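Gripper Math: What My First Robot Budget Got Wrong

When I started pricing equipment for our little automation shop in January, I did what everybody does and went straight for the arm. Big shiny arm, big shiny quote! I'd filled a whole spreadsheet before Lilian Were, who handles purchasing at Onuoha, asked me what I planned to teach it with. Um. Good question.

So I started over, with hand-held grippers at the top of the sheet (you hold one in each hand and do the job yourself, and the recordings become your training data). Flinero quoted me $592 a pair. Gurnex wanted $1,000, with spare finger pads thrown in.
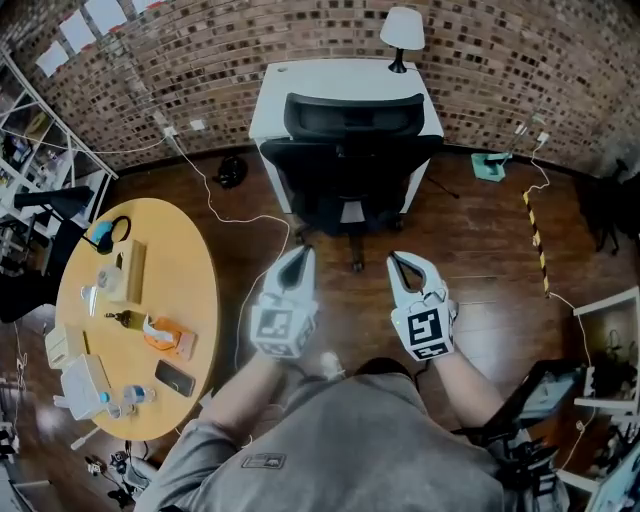
I went with Flinero and put the difference into pads, which wear out faster than you'd think if your people are picking up bottles and boxes all day. Lilian budgets for 22 sets a year. I'd penciled in four, bless me.

The other line I'd missed was time. Bakano, the outfit we'd hired to help us plan, wanted 18 hours of recording for each task before we even talked about an arm, and those are paid hours, with breaks, because arms get tired (the human kind). I've moved the robot quote to next year's tab. The spreadsheet looks a lot less exciting now, but my accountant has started returning my calls.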